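Minutes – Vumthorpe Hall phone group, August

Present: Flora Skinner (chair), Tanko Akinola, Bello Bashir, Velimir Golob (notes). Apologies: Tamunoemi Dauda.

1. Phones. Flora loves the cream handset – clear dark numbers, easy to read!

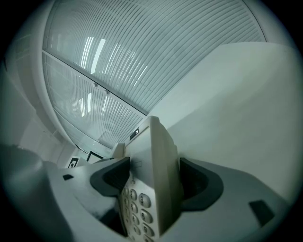
Tanko wants the same style for the front desk and the Titel room. Agreed, all in favor. Budget is $60.

2. Call list. Bello will type it up in large print, 15 names to a page. Great idea, and we should have done it years ago.
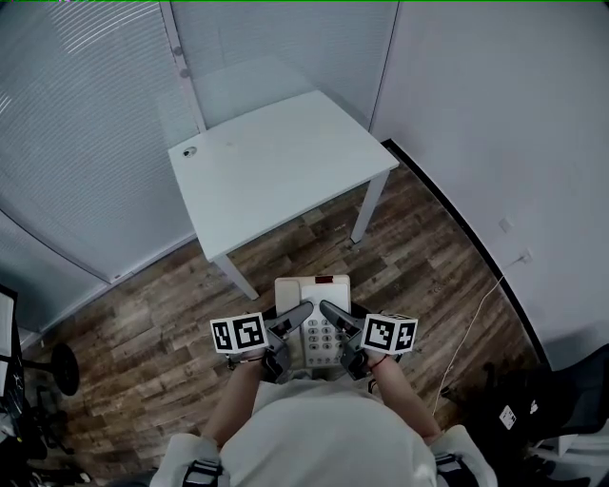
Item 1: off-white desk phone, keypad side up.

3. Next meeting at 5, Onyeka room. Velimir brings the keys.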